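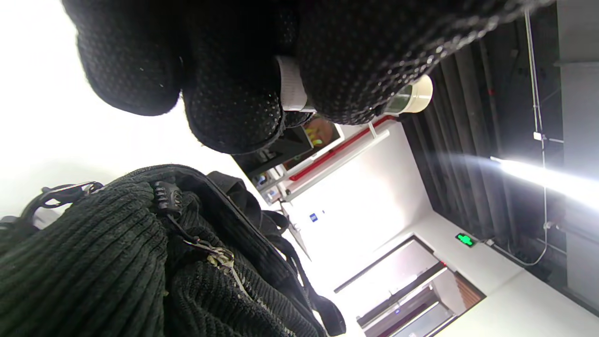

How should start and end points be set when demonstrations include time spent handling personal items?

Posted by Sawsan Awad

I should be grateful for guidance on a matter of method. Our group at Bristside is training a policy from demonstrations recorded with a hand-held gripper, and we are attempting to reproduce the baseline in the Skestum report before making changes of our own. The report states that recordings were "trimmed to the task" and gives no further rule.

Our set contains 137 recordings. In many of them the wrist view at one end of the file shows no task object at all. It shows gloves, bag straps, zips, knitwear, the far wall, or a ceiling light at a steep angle. We have so far cut these portions by eye. Two of us cut the same 66 files separately and our start points often differed by more than a second, which is a long time when the grasp itself is short.

I should like to know the following. Is there an accepted rule for the start point? Should the removed material be kept in any form? Does the choice have a measurable effect on the trained policy, or may it be treated as housekeeping? The task is the placing of cups on a rack, recorded at 20 frames per second.

Tarun Awasthi

Just cut the first two seconds and the last two seconds off everything. We have always done this and have had no complaints.

Vikas Rathore

The fixed cut suggested above is easy to apply, but I would advise against it for a set in which the idle portion varies in length. Some files will keep a good deal of unwanted material and others will lose the approach to the object. The approach is the part the policy most needs if it is to recover from a poor starting position.

The procedure adopted in the Bhardwaj study, on which I worked, was as follows.

The start point is the first frame after which the gripper moves towards the task area without turning back, taken from the tracked pose and confirmed by a person looking at the video. The end point is the first frame at which the fingers are fully open after release, plus ten frames. Where tracking has been lost, the file is marked for review and no automatic cut is made. Close fabric filling the lower part of the view is a frequent cause of lost tracking, as are strong glare and a blank white wall, so it is prudent to expect a number of such files.

On your second point, keep the originals. Store the cut as a pair of frame numbers beside each file and leave the video itself untouched. We altered our rule in September and were able to rebuild the whole set in one afternoon.

On your third point, the effect was measurable. We trained one policy on uncut recordings and one on recordings cut by the rule, with the same settings and 3,000 trials for each. The uncut version was slower to begin moving and would now and then raise the gripper and turn it aside before approaching the object. The final rate of successful placement differed much less than we had supposed it would. I would therefore report time to first contact as well as success, as the second figure alone will conceal most of the difference.

One caution. The rule was settled on table-top work by seated demonstrators. It has not been tested on tasks that require walking between rooms, where the gripper turns back for perfectly good reasons.

Sawsan Awad

My thanks to both. The pair of frame numbers is a sensible arrangement and we shall adopt it. May I ask whether the person confirming the start point was shown the automatic result first? I am concerned that agreement between our two readers would appear better than it is.

Vikas Rathore

They were shown it, and a reviewer raised the same objection. I would hide it for at least the 66 files you have already cut twice, and publish the agreement on those separately.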